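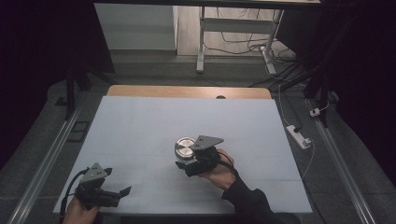
Ultby Tabletop Objects is a reference list of small household containers, with the dimensions, closures and surface finish recorded for each. It covers canisters, tins, jars and lidded pots of the sort kept on a kitchen shelf or a desk. Entries are grouped by body shape first and by lid second. Short round metal canisters with a reflective lid, such as the silver one near the middle of the pale board, are filed under `round/short/metal` with the finish code `M3`. The finish code describes the lid only. Where body and lid differ, the body finish goes in `finish_body`.

Datasets > Household objects > Containers > Ultby Tabletop Objects

Filed under: Containers & Closures, Reference Lists

## Contents

The list holds 241 entries in the main table and 28 in the supplement, 269 in total. The supplement contains items whose lid was missing or did not match the body. It uses the same columns but leaves `closure` blank.

- `objects.csv`: main table
- `supplement.csv`: items without a matching lid
- `finish_codes.txt`: definitions of M1 to M5, G1, G2 and P1 to P3
- `CHANGES`: corrections by entry number

## Columns

`id`: four-digit number, not reused after deletion.

`shape`: round, oval, square or oblong, judged from the base.

`height_class`: short or tall. Short means the height is no greater than the widest measurement of the base.

`height_mm`, `base_mm`: whole millimetres. Height is taken with the lid fully seated. Base is the widest measurement across the underside, excluding any rolled rim.

`closure`: push, screw, slip, hinge or clip.

`finish`, `finish_body`: see `finish_codes.txt`. M1 is dull metal and M5 is painted metal. M3 is polished metal that gives a bright reflection under ordinary room light.

`mass_g`: empty, lid on. Items over 500 g were weighed on a second scale with a resolution of 2 g, and these rows carry `scale=B`.

## Measuring

Objects stand on a flat board, lid up. Callipers are used for the base and a height gauge for the rest. Dented items are measured at the widest undamaged point and marked `dent=1`. Labels and price stickers were removed before weighing. Glue residue was left where it did not come off with warm water.

Measurements up to entry 0150 were taken by Etenesh Tekleab at Brusden, the remainder by Ilango Kamath. Mawar Wuisan assigned all finish codes.

## Known problems

Slip and push closures were not separated consistently in the early entries. Kiyoshi Nishimura rechecked the round tins in February; the square ones have not been rechecked.

Polished lids are sometimes coded M2 where they had been handled a lot. Wipe the lid with a dry cloth before comparing it with the code sheet.

Oval bases have one measurement only. A second column is planned.

## Corrections

Send the entry number, the column and the new value to Kelechi Uzor. Photographs of the base are useful for oval items. Corrections without an entry number cannot be processed.

Last revised 20 July 2025.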